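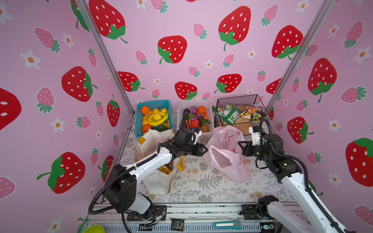

드론햄 생활관 공동식품실 운영일지
9월, 오전 8시 작성 시작

오전 8시에 식품실을 개방하였다. 전날 저녁부터 비가 이어져 실내가 다소 눅눅하였으므로 창을 열어 환기한 뒤 작업대의 회색 꽃무늬 천을 고르게 폈다. 천의 가장자리가 한쪽으로 쏠리면 바구니가 기울어진다는 지적이 지난달 일지에 남아 있어, 앞으로도 개방 직후에 확인하기로 한다.

오전 중 과일과 채소의 분류를 점검하였다. 청록색 망 바구니에는 종전과 같이 과일만 두었으며 오렌지, 바나나, 레몬이 주를 이룬다. 바나나는 다른 과일을 빨리 무르게 하므로 따로 두자는 의견이 이용자 건의서에 다시 올라왔다. 타당한 의견이나 현재는 걸어 둘 자리가 마땅치 않아 당분간 같은 바구니에 두고, 매일 아침 아래쪽 과일의 상태를 살피는 것으로 갈음한다.

흰색 바구니는 채소 자리로 정하였으나 가지, 토마토, 당근과 함께 키위가 들어 있다. 키위를 과일 바구니로 옮기는 문제는 오늘 결정하지 않았다. 과일 바구니가 이미 차 있는 편이고, 키위는 작아서 큰 과일 밑으로 들어가면 찾기 어렵다. 분류표의 문구를 '채소'에서 '채소 및 기타'로 고치는 편이 실정에 맞을 것으로 보이며, 다음 분류표를 인쇄할 때 반영을 검토한다.

과자류는 검은색 철망 바구니에 봉지째 세워 두었다. 눕혀 쌓으면 밑의 봉지가 눌리고 유통기한 표시도 읽기 어렵다. 개봉한 봉지는 이 바구니에 다시 넣지 않는다는 원칙을 재확인하였다.

오후에는 배부용 가방의 사용 방법을 정리하였다. 크림색 천 가방은 바닥이 넓고 벌려 놓기 쉬워 무게가 있는 품목을 먼저 담기에 적합하다. 붉은 무늬가 있는 분홍색 비닐봉지는 가벼운 품목에 쓰되, 구겨진 채로 보관하면 입구를 찾아 펴는 데 시간이 걸린다. 사용 후에는 길게 접어 서랍 앞쪽에 넣도록 안내문에 한 줄을 추가하였다. 토마토는 어느 가방이든 맨 위에 올린다. 가지와 당근은 옆으로 세우면 모양이 상하지 않고 빈자리도 줄어든다.

이번 달 배부 대상은 28세대이며, 그중 4세대가 수령 시간을 저녁으로 변경해 달라고 요청하였다. 저녁 수령분은 미리 담아 두지 않고 오후 5시 이후에 담기로 하였다. 미리 담은 채소가 가방 안에서 눌린 일이 지난번에 있었던 까닭이다. 변경 내용은 출입문 안쪽 게시판에 붙였고, 해당 세대에는 서면으로도 통지하였다.

물품 대장의 번호는 금일 자로 752번에서 마감하였다. 거래처 구크덴에서 보내온 납품서 한 장은 감귤류 항목의 단위가 상자로만 적혀 있어 대장과 대조할 수 없었다. 정정본을 요청하였으며 회신은 아직 받지 못하였다. 크루거 측에 문의한 선반 받침 건도 답변 대기 중이다. 하보의 저울은 영점이 조금씩 어긋나는 증상이 계속되어, 계량 전에 빈 접시로 한 번 맞춘 뒤 사용하도록 저울 옆에 표시하였다.

딸기무늬 벽지에 관해서도 적어 둔다. 밝아서 좋다는 의견과 식품실로서는 다소 요란하다는 의견이 함께 접수되어 있다. 분홍 바탕이라 얼룩이 쉽게 드러나는 점은 청소 담당의 입장에서 도리어 편리하다고 한다. 교체 계획은 없으며, 벽면에는 테이프를 직접 붙이지 않는다는 기존 방침만 유지한다.

마감 전에 바구니의 위치를 다시 확인하였다. 왼쪽부터 과일, 채소, 과자의 순서이다. 이용자 가운데 순서를 외워 두고 찾는 분이 적지 않아 임의로 바꾸지 않도록 한다. 레몬은 소진 속도가 느리므로 다음 주문에서 수량을 줄이고, 그만큼을 당근으로 돌리는 안을 주문서 초안에 기재하였다.

오후 6시 30분에 창을 닫고 소등하였다. 내일 개방 전 확인 사항은 바나나의 상태, 저울 영점, 구크덴 정정본의 도착 여부이다.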